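Vandum household chores pilot – progress to end of December

Prepared by Jintana Meesuk for the Pernside grant office

Collection stands at nearly 2000 demonstrations from 64 homes. Towels and pillowcases fold reliably under the current policy. Garments with snaps or buttons do not, and remain our main open problem.

Washed denim is the hardest case so far – stiff seams, soft panels, metal fasteners near the grasp points.
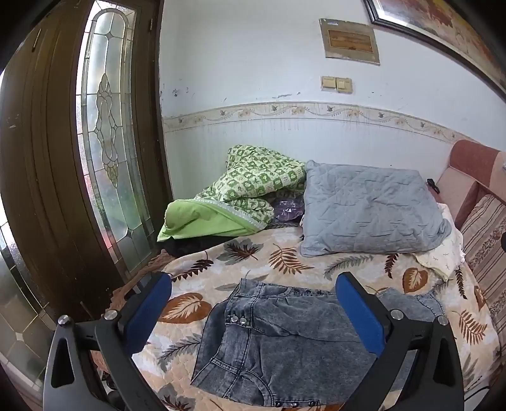
Kulap Boonchu will retrain with 5 denim tasks added in the next period. We do not yet consider unattended laundry folding feasible, and request 2 further months of operator time.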